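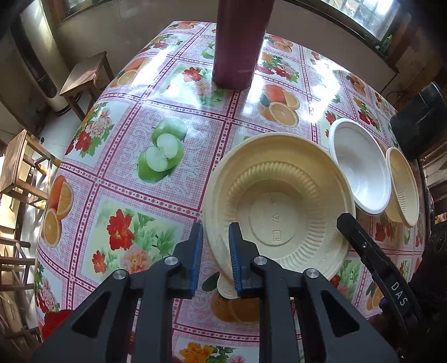

By Ekaette Ibrahim | August 6, 2026

Clearing a table after a meal is still a hard job for a machine, according to results released by Tellska, a small robotics firm in Flundano. Its kitchen arm, called Nulis, finished the job in eight of 11 attempts during home trials that began in January.

Finished, by the company's own definition, means that every bowl and dish was stacked and moved to the counter with nothing dropped. A person doing the same work needs a couple of minutes. Nulis took up to 22.

Most of the lost time went to bowls. A light disposable bowl slides away when a gripper touches its rim, and shiny surfaces are a problem of their own. Glare from a window can hide the edge of a white dish, and a tablecloth printed with fruit or flowers gives the software a lot of shapes to sort through that are not objects at all.

"We tested on plain gray counters for a long time," said a Tellska engineer who worked on the trials. "Then we went into homes and found oranges printed all over the table."

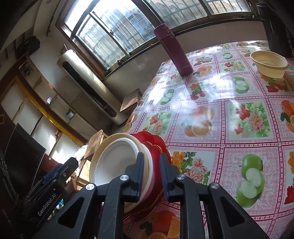
A gripper with its jaws open near bowls and red dishes on a patterned tablecloth.

Stacks were harder still. Dishes with wavy edges do not always sit flat inside one another, and when a pile tips, the arm has to decide whether to lift all of it or take it apart. In both of the failed attempts that ended with a dropped dish, it tried to lift the whole pile. The remaining failure was a stop – the arm closed on the tablecloth along with a bowl and shut itself down.

Many groups in the field now teach machines with hand-held grippers. A person does the chore while holding the tool, and a camera on it records how the jaws meet each object. The Nwachukwu Workshop, a Flundano repair and training shop, has looked at the same approach for sorting parts on its benches. It has decided to wait. A manager there said the parts are all one color and the light never changes, so the job should be easier than a kitchen, but a slow arm would still hold up the line.

Tellska has not set a price or a sale date for Nulis. The next trials will add cups and cutlery, and the company wants the clearing time cut by half before it goes further. Washing up is not on the list.

Comments (3)

mapleridge: 22 minutes to clear a table. My kids can match that.

D. Orr: Would like to know what happens with leftovers in the bowl. The article doesn't say if they were empty.

tinbench: Agree with the shop. We tried an arm for bin picking and ended up with a person standing next to it all day.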